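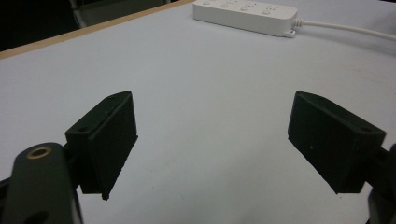 Mahlet Gidey
Final-year student, Sport and Event Management

Where do the families sleep? Overnight stays linked to the Flullach junior hockey carnival

Project report, final version

Summary

The Flullach junior hockey carnival is held each April on three grounds in and near the town. Visiting teams bring parents, siblings and coaches, and the host club has long assumed that most of them stay in Flullach. This project tested that assumption using the club's registration records and a short questionnaire. Just over half of the visiting households that stayed overnight did so in Flullach. The rest stayed mainly in Nelard, on the other side of the river. The main factor was the release date of the draw. Households that booked before the draw came out were much more likely to stay in Flullach than those that booked after it. Price had a smaller effect than expected.

1. Background

Sport carnivals for juniors are a common form of small-scale sport tourism. They differ from professional fixtures in that the competitors and the spectators travel together, often in the same car, and the decision to attend is made by a team. The decision about where to stay is made by each household. These two decisions happen at different times and the gap between them is where the host town can lose or gain custom.

Flullach has two motels, a caravan park, a pub with rooms and a number of holiday rentals. Nelard has one large motel and more rentals. The drive between the two takes less than half an hour outside peak times. Two of the carnival grounds are in Flullach and the third, Hailu Park, is on the Nelard road, closer to Nelard than to the Flullach main street.

The host club pays for the hire of all three grounds. The local council covers part of this cost on the basis that the carnival fills beds in Flullach. The club had never checked whether this was so. The project was set up as a placement task and ran across one carnival.

2. Questions

The report deals with the following questions.

What share of visiting households stay overnight, and where?
Does the ground a team is drawn to play on affect where its households stay?
Does the timing of the booking matter?

A fourth question, on total spending, was in the proposal and was dropped after the pilot. Parents in the pilot could recall what they paid for a room but could not give a usable figure for food or fuel. The spending items were cut and replaced with a single item on whether the household ate an evening meal in the town where it slept.

3. Data

3.1 Registration records

Registrations are taken through Drasari, the booking system the club uses for all its competitions. The export held 2079 player records. Each record gives the player's club, age group, home postcode and date of registration. Names and contact details were removed by the club registrar before the file was passed on.

Records were grouped into households by matching the account number used for payment. This step is not exact. Separated parents may hold separate accounts for two children at the same carnival, and in a few clubs the team manager had paid for the whole team from one account. The second problem was easy to spot because the players had different postcodes. These accounts were split by hand.

A household was classed as visiting if its home postcode was 30 km or more by road from the Flullach grounds. Distance was taken from the centre of the postcode area. In large rural postcodes the centre can be well away from where people live, so some households near the cut-off will have been placed in the wrong group. The cut-off was moved outwards as a check and the main results did not change.

3.2 Questionnaire

The questionnaire had 20 items and was sent by the club as a link in the post-carnival email. It asked where the household slept on each night, the type of accommodation, when the booking was made, who made it, and the reasons for the choice. It also asked which ground the child played on most.

The link stayed open for a fortnight. One reminder went out. The response was better among visiting households than local ones, which suited the purpose, although it also suggests that people with something to say about accommodation were more likely to answer. Coaches and managers were asked to fill it in once only, as a household, even if they had booked for others.

3.3 Accommodation operators

All operators listed on the Flullach and Nelard visitor pages were contacted by phone. Most of the motels and the caravan park agreed to say whether they were full, nearly full or had rooms free on each carnival night. None was asked for occupancy figures. The holiday rentals could not be covered properly. Many are run through agents who did not return calls, and the public calendars do not show whether a blocked night is a booking or the owner's own use.

4. Method

The registration records were used to describe the whole field, and the questionnaire was used for the questions on where and when. Responses were weighted by age group to match the registrations. The under-11 households had answered in greater numbers than the others, and they also tend to stay fewer nights, so leaving the responses unweighted would have understated overnight stays.

Two simple cross-tabulations were made: place of stay by main ground, and place of stay by booking date. Booking date was split at the release of the draw. A logistic regression was then run with both factors and with accommodation type, number of children playing and distance from home. The model was kept small on purpose. The sample of overnight households would not support more terms.

Free-text answers were coded into themes by the author. A second student coded a portion of them separately. Agreement was good for all themes except "convenience", which each coder had understood in a different way. That theme was broken up into "close to ground" and "close to shops or food" and the answers were coded again.

5. Results

5.1 Overnight stays

Most visiting households stayed at least one night. Those that did not were mostly from the closer postcodes and drove home between match days. Of the households that stayed, a little over half slept in Flullach, most of the remainder slept in Nelard, and a small group stayed with friends or family elsewhere.

5.2 Ground

Households whose child played mainly at Hailu Park were more likely to stay in Nelard. This was expected from the map. The effect was present only among those that booked after the draw. Among the early bookers, the ground made no clear difference – they did not know it when they booked.

5.3 Timing

Timing was the strongest factor in the model. Before the draw, households booked in Flullach by default. Several wrote that they had assumed all matches would be in the town because the carnival carries its name. After the draw, the choice was close to even, and it leaned to Nelard for teams at Hailu Park.

Part of this could be supply. If Flullach was already full, later households had no choice. The phone calls gave partial support for this. The caravan park and one motel were full on the first night. The other motel and the pub had rooms on every night of the carnival. Late bookers who chose Nelard did not often give "no rooms in Flullach" as a reason.

5.4 Price and type

Price was mentioned often in the free text but had little effect in the model once accommodation type was included. Families with more than one child playing favoured rentals and cabins with a kitchen, and Nelard has more of the former. The pub rooms were hardly used by carnival families. Two parents wrote that they had not known the pub had rooms.

5.5 Evening meals

Nearly all households that slept in Flullach ate at least one evening meal there. Households in Nelard ate in Nelard. Very few crossed the river for dinner after a day of matches. For the host town, then, a lost bed is also a lost meal.

6. Discussion

The club's assumption is partly correct. Flullach receives the larger share of overnight visitors, but the margin is smaller than the club had told the council. Nelard gains a good deal from an event it does not fund.

There are two readings of the timing result. The first is that the club could hold on to more stays by opening registration earlier and promoting Flullach accommodation in the confirmation email, while households still book by default. The second is that families at Hailu Park are better served by staying in Nelard, and steering them to the wrong side of the river would mean longer drives for early matches. A joint arrangement between the two towns, with a shared accommodation list and a split of the ground hire, would deal with both. This was raised with the club and was received politely.

7. Limits

The data come from one carnival in one year. Weather was fine throughout, and a wet carnival with postponed matches might look different. Place of stay was self-reported. Booking date was also self-reported and was rounded by many people to the start or end of a month, which matters for those close to the draw. The rental market is the largest gap – any repeat of this work should try to get agents on board before the season starts.

8. Recommendations to the club

Add one question on place of stay to the Drasari registration form, to be filled in or updated up to the first match day.
State on the carnival page that one of the grounds is on the Nelard road.
Publish a single accommodation list covering both towns, including the pub rooms.
Release the draw earlier if the late team entries allow it.
Quote a range, and no single figure, when reporting overnight stays to the council.

Appendix A holds the questionnaire as sent. Appendix B holds the model output and the weights by age group. The cleaned household file stays with the club and is not attached.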